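Cenus pilot, tray sorting — progress note for Gradmont
September 25, 2019
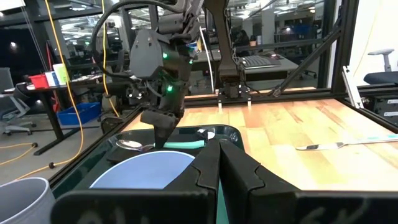 Short one this time, sorry, month end. Full numbers come with the October report.

**Where we are**

Week 7 of the pilot. Cell is running on the day shift only, plates and flatware. Cups and bowls still done by hand at the Dallunus line, no change there. Plates are fine. Knives and spoons slower than we said in the proposal — handles get grabbed at a bad angle and the arm has to let go and try again. Vendor sent new finger settings Monday, too early to say.

Target was 50 trays an hour. Best hour so far is 34. We would rather report that now than have you read it in October.

**The staff side**

This is the part you asked for more on, so:

- 3 people moved off hand sorting. No one let go, hours are the same. Two went to packing, one is learning to run the cell.
- Wrist complaints down according to the shift lead's log. It is only a log, dont read to much into it.
- Biggest gripe is waiting. When the cell stops, whoever is next to it has to stand there until it's cleared. People used to set their own pace and they miss that. Fair point.
- Pay grade for the operator job is not settled. Training is happening anyway, and that has caused some bad feeling. HR has the draft, we need an answer before evening shift starts.

Also the break schedule. Old one was built around the hand line and doesn't fit any more. Trying staggered breaks from next week.

**Money**

On budget except training hours, which are over. Moved the difference out of travel. Spare finger pads ordered through Huỳnh, invoice not in yet.

**Next**

- evening shift trial, if the pay grade is sorted
- stop/restart training for everyone on the line, operators and packers both
- recount of the mixed flatware trays with the new settings
- decision on cups — leaning toward leaving them manual through the end of the pilot

Need from you: ok on the travel to training move, in writing please. Email is fine.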